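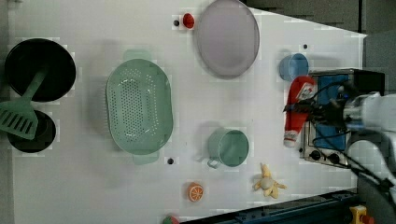 Fig. 1. The Jorna bench from overhead, ketchup in the gripper.

Handout 9: Getting a home-built arm to pick things up
Workshop course in small automation, Pukstead shared workshop
Notes by Édgar Valderrama, with corrections by Slamet Jugah (he would like it known that there were a lot)
20 November 2019

Where we are

Last session ended with the arm waving. Waving is easy and makes everyone happy, and you should enjoy it while it lasts. From now on the arm has to touch things, and things have opinions.

If you missed the October sessions, read handouts 6 to 8 first. You will need the joint limits from handout 7 in particular. A person who skips the joint limits can usually be recognised by the noise.

9.1 Why toy food

The first Jorna build practised on wooden blocks. It became very good at wooden blocks. We then gave it a jam jar and it behaved as though it had been insulted.

A play kitchen is cheap, light and awkward in useful ways. Compare the two big problems on the bench in Fig. 1. The plate is wide and flat, so there is hardly any side to get hold of. The mug has a handle, and the handle might be pointing anywhere. The peeled banana has flaps. Slamet's view is that the flaps are worth a session to themselves, and he may get one if the spring timetable is kind.

Most of it came out of the Sembiring box, which is the plastic crate under the lathe. Please put things back in the Sembiring box. Several of you have been putting them in the Fatia box, which holds live electronics and is no place for an orange slice.

9.2 Before you switch on

Find the emergency stop. On our bench it is the red button on the yellow housing at the bottom right of Fig. 1. Put your hand on it, press it, release it, and do this again with your eyes shut. Those of you building at home: a switch on the wall behind the sofa does not count. Édgar has tried it.

Check the cables at the gripper. Ours trail across the stove, and a trailing cable will happily hook a knob, a handle or a sleeve. Move the arm slowly by hand through the whole path you intend to use and watch the slack at both ends. Too little and the plug comes out. Too much and you are fishing.

Hair tied back, lanyards off. Mugs of real tea go on the other bench. We have lost a keyboard to a mug that was thought to be part of the exercise.

9.3 Approach, close, lift

Break every pick into these stages and write them as separate functions:

Hover. Stop above the object with the gripper open. If you are not above the object, go no further. Closing the gripper will not improve matters.

Descend. Slow. The tabletop is hard and does not move. Your floor height should be a number you measured this morning, not one you remember from last week.

Close. Close until the motor current rises, then a little more. "A little" is the parameter grip_extra in your settings file. It starts at 2. Leave it at 2 until you have a reason, and write the reason next to it.

Lift. Straight up, then pause. If the object is going to fall, let it fall from a small height while you are looking.

Travel. Only now may you go sideways. A third of all marks lost last year were lost here, by people who combined lift and travel to save time and swept the bench clean.

9.4 Gripping a bottle

The ketchup bottle is the first graded object. It has a long body and a cap, and it will be tempting to grab it wherever the gripper happens to arrive. Aim for the middle of the body. Take it by the cap and the weight of the rest turns the bottle in the fingers, slowly and with great dignity, until it points somewhere you had not planned.

A bottle held close to level, as in Fig. 1, sticks out a good way on both sides of the fingers. Your path planner knows how wide the gripper is. It does not know the gripper is now carrying a bottle unless you tell it. Add the length of the held object to the collision box as soon as the close step reports success, and take it off again after release. Forgetting the second half gives you an arm that is frightened of empty air for the rest of the evening. We had one like that for a fortnight before Slamet found the missing line.

9.5 Overlapping objects

Look at the spatula lying over the two pans. To you that is a spatula on some pans. To a simple colour filter, the green spatula and the green colander beside the pans are two blobs of nearly the same shade, and with a generous threshold they may well become one large, interesting blob with its centre somewhere unhelpful.

Do not fix this by tidying up. Tidying up is how you get a program that works in a tidy room. Tighten the threshold, split the blobs by shape, and decide on an order: whatever is on top gets moved first. The black pans have the opposite trouble, as a black gripper coming in over a black pan tends to vanish from your mask at the moment you most want it.

9.6 Exercise

Write a pick routine for the ketchup bottle and run it 42 times. Yes, 42. Ten runs will tell you that you are a genius, and the remaining ones will put that right. Log every attempt, including those you stopped by hand. "It was going to work" is not a category.

For each failure note the stage from 9.3 in which it went wrong. If they are all in the same stage, good, you have one bug. If they are spread evenly, check that the base is bolted down before you touch the code.

For comparison, the workshop log holds 851 picks by previous groups. You may read it. The comments column gets quite emotional towards the end.

9.7 For next time

Bring your log, on paper or otherwise. Read handout 10 up to the section on releasing objects, which is harder than it sounds. People building at home should also bring their gripper fingers, so we can look at the wear on the pads. If you have glued anything to them, bring the name of the glue.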